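Photo Shoot Day Safety Checklist, With My Comments
Updated Sunday, May 12, 2019

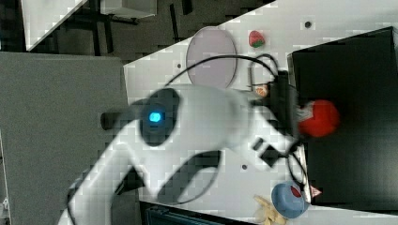 I run celebrity shoots for the entertainment desk, mostly cover stories and the odd promo gallery when a star has a new show out, and this is the list I walk through before anyone sits down in the makeup chair. It started as a single page. It's longer now, and I've left my comments in so the new people can see how I think about each item (and so I can argue with myself next year).

The notes are from our last inspection at the Moussa Street studio, the afternoon before the Zemance cover.

ARRIVAL AND ENTRANCES

1. Both exits unlocked and clear
OK. The back one sticks a little, so give it a good shove. I had them move a clothing rail that was parked right across it.

2. Guest list at the door, bags checked
OK. 43 names this time, which is a lot for a cover! Publicists always bring friends. If the name isn't on the sheet, call me and I'll come down.

3. Covered drop-off for the talent
NOT OK. Somebody could stand across the street with a long lens and get the whole outfit before we do. I've asked for the side gate to be opened. Please check again at call time.

4. Posted room limit
OK. The sign says 70 and we'll stay well under it, even with the friends.

LIGHTS AND POWER

5. Sandbags on every light stand
FIXED. Two stands by the backdrop had none. I don't care how quick the setup is, a stand with a big softbox on it wants a bag. We had one go over in October and it missed a singer's stylist by a hand's width – I still think about it.

6. Cords taped down where people walk
OK. Lovely job by the crew, flat tape all the way to the wall. Remember that talent will be in heels, and probably looking at their phone.

7. Steamers and curling irons on their own outlet
NOT OK. All of them were on the same strip as the monitor. Moved the steamers to the kitchen side. The irons still need a home.

8. Fire extinguisher tag in date
OK.

SET AND PROPS

9. Platform and steps tested with a real person's weight
OK. I jumped on it myself, to much laughter. No wobble.

10. Backdrop paper edges taped, floor dry
OK. Check it again after lunch, when people start wandering on with iced coffee.

11. Wind machine guard in place
OK. Long hair and long scarves stay well back from it. If the photographer wants the machine closer, we stop and talk first. I know everybody loves the windblown look, me included, but I've seen a very expensive wig disappear into one of those things.

12. Glitter, smoke, or confetti approved
N/A. The Zemance people asked for smoke and the building said no. Good, one less thing.

HAIR, MAKEUP, AND WARDROBE

13. Allergy sheet filled in before any product comes out
NOT OK. It came back with half the boxes blank. I've sent it to the publicist again. Hurnex sent over a box of their lash glue for us to try and it stays closed until I have that sheet in my hand.

14. Clean brushes for each person
OK. The makeup artist had hers rolled up separately with names on them, bless her.

15. Changing area private, phones out
OK. Curtain reaches the floor, no gaps. Phones go in the basket outside, and that means assistants as well as guests. A leaked fitting picture can wreck somebody's week.

16. Pins and tape removed from shoes and hems
FIXED. Found a pin in the left silver boot. Ouch waiting to happen.

17. Robe and heater by the set
OK. Nobody does their best work shivering in a slip dress.

FOOD, FIRST AID, AND THE REST

18. Water within reach of the set
OK.

19. First aid kit complete
NOT OK. Out of blister plasters, and that's the one thing we always need. Cloren, the rental place downstairs, sells them at the front desk.

20. Emergency number and studio address on the wall
OK. Printed big this time, so I can read it without my glasses.

STILL OPEN BEFORE CALL TIME

Side gate (item 3)
Outlet for the curling irons (item 7)
Allergy sheet (item 13)
Blister plasters (item 19)

I'll recheck these four in the morning and initial the sheet by the door. If you get there before I do, start with the gate.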